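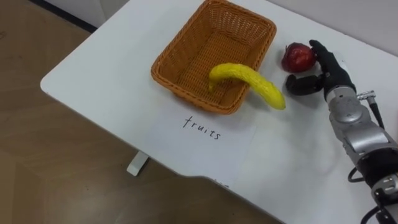
Snood

A snood is a baglike net or knitted pouch worn at the back of the head to hold the hair. In later use the word also covers a closed loop of fabric worn around the neck, and the two garments have so little in common that shoppers ordering one online have a fair chance of receiving the other. This article deals mainly with the first kind.

Name

The word is old, and in Old English it meant a band or ribbon for the hair. In Scotland it kept that meaning for centuries, and a plain ribbon snood was associated with unmarried women, who gave it up for a different head covering on their wedding day. The netted bag took over the name much later. Neckwear sellers helped themselves to it in the twentieth century, and so did zoologists, who use it for the fleshy flap that hangs over a turkey's beak. Fashion writers seldom mention the turkey.

Construction

The traditional snood is made of knotted netting, crochet or fine knitting gathered onto a band or a drawn cord. The band sits across the crown, or a little behind it, and runs down behind the ears to the nape. The hair goes in the bag. Everything else is decoration, and there has been a great deal of it: beads, chenille, velvet ribbon, metallic thread and bows of a size that makes sitting in an armchair difficult.

Mesh size matters more than beginners expect. A wide mesh shows off the hair and lets most of it out again by lunchtime. A close mesh keeps everything in place and can look, from behind, like a small sack of onions. Most makers settle somewhere between the two.

Snoods with an elastic edge are cheaper and easier to put on. Those with a cord can be adjusted, though tying a bow at the back of one's own neck is a skill that has to be learned, usually in a hurry.

History

Nets for the hair were worn in Europe throughout the Middle Ages, when those who could afford it had them made of silk and gold thread. Later generations called similar objects cauls or crespines, and costume historians can argue at length over which is which.

Decorative hairnets were in style again in the 1860s, when hair was parted in the center, drawn back and left to hang low on the neck in a net. Many of these were made of thread close to the wearer's own hair color, so that a good one was nearly invisible. Modern reenactors tend to prefer white or bright ones, which show up better in photographs and irritate the stricter members of the hobby.

The snood's best years came in the late 1930s and the 1940s. Film costume brought it back, and the war kept it there. Women in factories needed their hair away from moving machinery, and a snood did the job while still passing for a hat of sorts. Home knitters produced them from whatever yarn was left over, with results that ranged from elegant to tea cozy. Shorter haircuts after the war ended the fashion in most places.

Religious use

Snoods are widely worn by married Orthodox Jewish women as a covering for the hair, along with scarves, hats and wigs. These are generally made of solid fabric or lined, as netting would defeat the purpose. Customs about how much hair may show differ from one community to another, and so do opinions about sequins.

Modern makers

Commercial production is small and scattered. Lamell sells a lined cotton snood in 17 colors, nine of which are black to the untrained eye. Bosow makes a crocheted model on a velvet band, described in its catalog as "one size," a phrase that has been the start of many returns. Jurić, a workshop known mostly for berets, lists pattern number 298 as a snood and number 262 as a "hair bag," although the two differ only in the ribbon. Gisport produces a stretch version for runners, sold in packs and labeled a "rear containment layer."

Beard snoods, worn over the chin in kitchens and food plants, follow the same principle in the opposite direction. They are sold in boxes of 100 and have never been considered flattering.

Care

Knitted and crocheted snoods are best washed by hand in cool water and dried flat. Hung up wet, they stretch, and a stretched snood reaches the shoulder blades. Beaded ones should be kept away from brushes, zippers, wool coats and earrings, a list that covers most of what is found near a head.

See also

Caul (headgear)
Hairnet
Headscarf
Neck gaiter
Turban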